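Vedside bedroom notebook
July 30, 2021

Bed-making, second go at the written routine. Cover as before: white duvet, the Andreadis one, washed and tumbled last night and put on this morning. I wanted it to have lost its shop stiffness before we wrote anything else down about how it behaves.

Starting point was the same as in the last entry. Duvet on, top edge turned back near the pillows, clothes left lying on it. I have stopped clearing the clothes first. The routine is meant for a bed as people leave it in the morning, and most beds in the feedback had something dropped on them. Two things today, a dark top in a heap and the green T-shirt. The instruction sheet still says "remove all items", and I think it should say when, and where to put them. At the moment it reads as though you carry them out of the room before touching the bed.

Order I am working to:

Duvet corners at the foot.
Side hem.
Turned-back part up over the pillows or folded down flat, one or the other, decided beforehand.
Clothes folded and taken away.

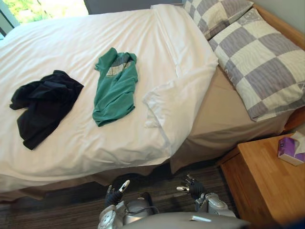
The turned-back part is where time goes. If the ridge is pulled straight up towards the headboard, the filling stays behind and you get a thin strip at the top and a lump below it. Taking hold further down, well inside the filling, and lifting before pulling works better. I have changed the wording from "pull" to "lift and draw up". Not elegant, but the first version had three people dragging it.

Pillows. The checked cases are the old ones and a bit big for the pillows, so there is always a spare flap at one end. Flap to the wall side from now on. I keep going back and forth on whether pillows should be on top of the duvet or under it. Under looks tidier from the door – on top is easier to check. Leaving both in the sheet as options A and B until we have had a week of each.

Side hem. The drop on the near side matters more than I had thought. When the corner at the foot is moved, the hem shifts along its whole length, and any measuring done before that is wasted. So corners come first and hem second, and no going back to the hem in between. I had this the other way round in the July draft that went out to Plalletano. Need to send them a corrected page.

Also on corners: grip right on the seam and you often have cover with no duvet inside it. The filling has slid back from the corner after washing. The inside ties on this cover are short and one had come undone. Retied with a double knot. Worth adding a line at the very beginning, "check the ties", though it means opening the cover, and people will skip it.

Clothes on the bed during corner work: leaving them there is fine so long as the corner is not lifted high. Lift high and everything on top travels towards the middle and the creases gather under it. Low and outwards is the wording I have gone for.
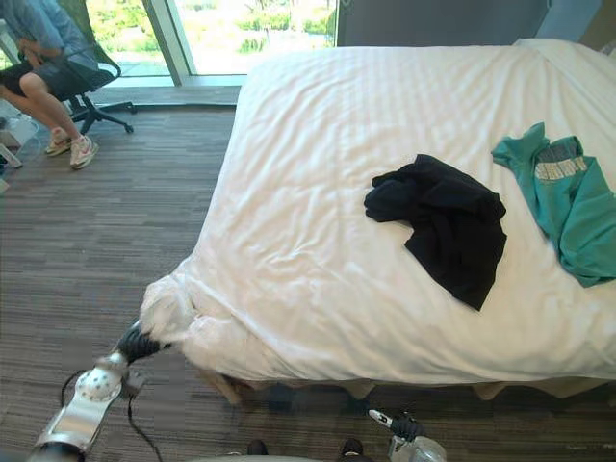

Jadwiga Gajewski disagrees with leaving the clothes until last. Her point, written on the back of the draft, is that you cannot smooth what you cannot see, and that whatever is under a heap will have to be done again once the heap is gone. She would fold them first, put them on a chair, and only then start at the foot. She also wants the word "smooth" given a proper meaning, with one pass of a flat hand from the middle outwards and then stop, as otherwise people go on for ever.

Fair on the second point and I have put it in. On the first I would like to try both orders on the same bed with the same clothes before changing the sheet. My worry with hers is the chair. The clothes stay on it, and then we have a tidy bed and an untidy chair.

Folding notes, short. Green T-shirt: untwist fully, print side down, sleeves in, fold in 2. The dark one needs shaking out first, and its sleeves found. I had been writing one folding instruction for everything and it will not do. Two at least.

Room. Daylight from the big window is good for seeing creases but it washes out white on white by the middle of the day. Creases I could feel with my hand I could not see from where I was standing. A duvet cover with a pattern would help for practice. Avex have a striped one on their list, I will ask about it.
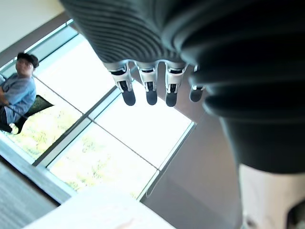 By the window, Vedside.

To do:
Corrected page to Plalletano, corners before hem.
Both clothes orders, same bed.
Ask Avex about the striped cover.
Longer ties sewn into the Andreadis cover, 500 mm tape cut into lengths. There is some left in the drawer.
Decide on A or B for pillows after the second week.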